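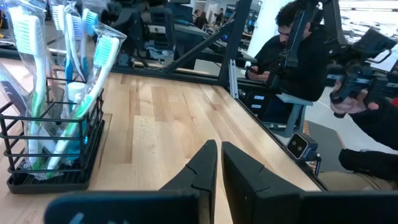

Wrist view, basket to the left, wrapped brushes inside.

Sodo toothbrush cell: setup and upkeep notes

Hi! I look after the Sodo cell, and this is the stuff I end up telling people over and over, so now it's written down. If you only came for the recordings, Renata Borkowska keeps the index and you can skip to the last section.

What the cell is

Two black arms on a butcher-block table, with a black metal frame running around it. The task is toothbrushes in and out of a small black holder. We run it with brushes still in their wrappers and also with bare ones, and the two need different care (more on that in a second).

Before you start

Power up both arms and let them sit for 8 minutes before you home them. Then open and close each gripper 4 times with nothing in it and listen. A click near the end of travel usually means a fingertip screw has backed out. Snug it by hand – please don't lean on it, Mwangi Chege has already drilled out two.

Wrapped brushes are the fussy ones. The plastic is shiny and it slides, so wipe the inner faces of both fingers with a dry cloth before every wrapped run.
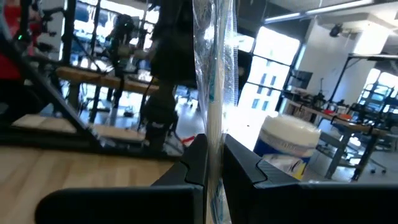

If a brush still creeps down while the arm is moving, raise the grip force one step and try again. Two steps is my limit. After that I'd swap the fingertips, and the spares are in the Fagerlund drawer.

Cables

I check these every 30 runs. Follow each one from the arm base to the floor with your hand and feel for flat spots. Leave slack at the base! Elikem Korletey zip-tied everything tight in June and it looked great right up until the left arm reached across the table.

Bare brushes

Scatter them on the near side of the holder, any angle you like, and keep them off the frame rails. 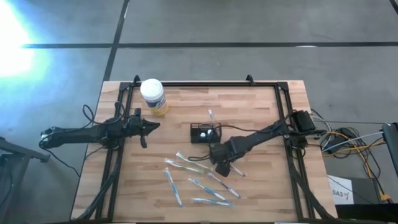
Table from the fixed camera, loose brushes below the holder, left gripper open.

Known problems

The right arm drifts low after a long session. Re-zero it and carry on. Wrist views get very bright when the arm faces the windows, and I haven't fixed that yet.

Questions about the arms go to me, Garnet Fehr. Nantana Phuthong has the key to the spares.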